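Search this site... Search

So I finally have a free evening, and I promised I'd write up how the club is doing before the whole semester melts into one long soldering smell. We're called Kirketti (long story, it was going to be an acronym) and we meet Thursday after classes. This term's project is Trunora, our attempt at getting a robot arm to pick things out of a paper bag.

A bag! I pitched it because it sounded easy. Everybody already knew how to pick a block off a flat table, and I figured a bag was a table with walls. Well. The walls sag, the light changes every time something brushes the paper, and the bottom crinkles into little ridges that the software loves to mistake for objects. Round things are nice to work with, until they end up snuggled against a fold.

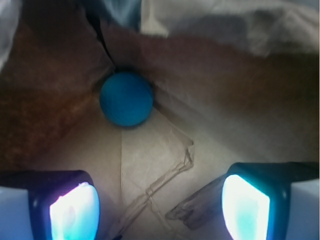 One reader wrote in after my last post to say we should stick a cardboard box inside the bag and be done with it, and that their own team lost a month to floppy packaging before giving up. Fair point, and I did bring it up at the meeting! It got voted down in maybe ten seconds. The floppiness is the part people want to beat.

What we did agree on was tape. Black tape on the rim, paper rolled outward, so the mouth stays open and the arm has room to get in. I also talked everyone into mixing up the contents, so we have balls in with odd little natural-looking bits, the kind of stuff you'd find in a coat pocket after a walk.
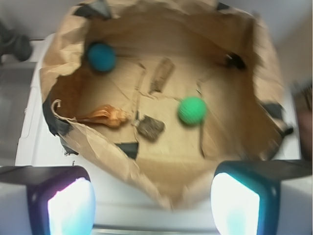
Do you need to know how to code to join? You don't, and about half the fun jobs have nothing to do with code anyway, like writing the log, routing cables, or arguing over what counts as a successful pick.

Speaking of which, our log is up to 274 tries, and 259 of those have notes good enough to use. The other ones say things like "hmm" and I'm pretty sure most of those are mine. Our rule now is that a pick only counts if the object stays held for 5 seconds, and we get 3 goes at each object before moving on. I wanted a looser rule and lost that vote too.

The other big time sink has been cables.

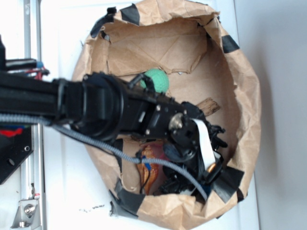 I spent two whole meetings on slack alone, because too little and the arm tugs at the far end of its reach, too much and you've got a loop draping over whatever you're trying to grab. I keep a roll of zip ties in my backpack now like a weirdo.

Next up is the Pulldale meet in December, where each team brings one task and a table to run it on. I still have to fix the grasp timeout, print new labels, and find my good screwdriver, so if you borrowed it, please leave it in the top drawer!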